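## 4. Setting the schedule on the Thaler water softener

Carry out this section after the bypass valve has been opened (section 3). Press **Menu** for three seconds to unlock the panel.

1. Set the clock. The display uses the 24-hour format.
2. Enter the water hardness for your postcode. For Plevham, enter 14. 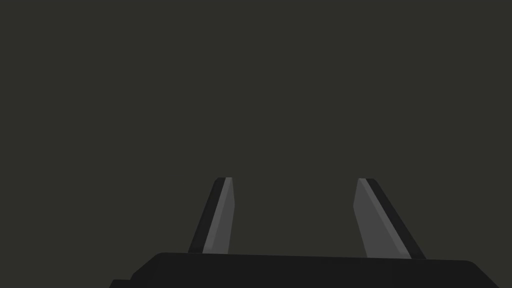
Larasati Lubis writes that the panel went back to the factory value when she left it alone between steps 2 and 3, and that pressing **OK** after each entry cured it.

3. Choose the regeneration day. The factory setting is Sunday, 02:00.
4. Set the salt reserve to 40 per cent.

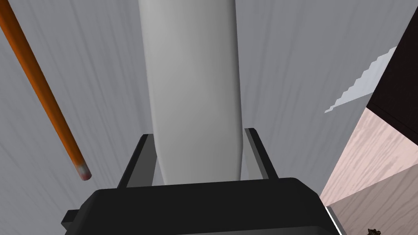 *Fig. 4.2 - Pale grey cylinder, close view*

**Note:** Use tablet salt only. Block salt does not fit the Thaler cabinet.

5. Hold **OK** until the display shows 100. The valve motor runs for a short time and then stops.

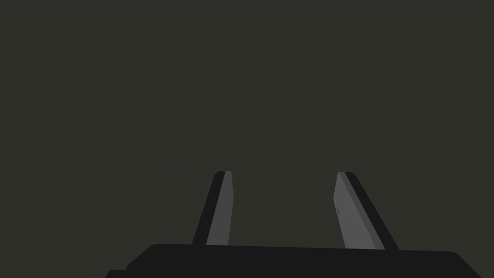
If the motor keeps running, switch off at the wall, wait one minute and repeat step 5. Code 103 means that the valve has lost its position - see section 7.

**Caution:** Do not draw hot water during regeneration. Hard water may enter the cylinder.

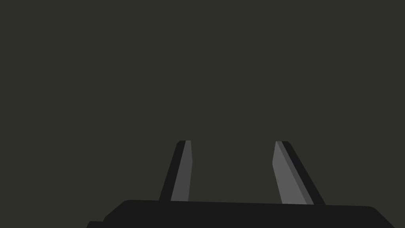
### 4.1 Holiday mode

Press **Menu** twice and select **Away**. Regeneration is suspended until any key is pressed.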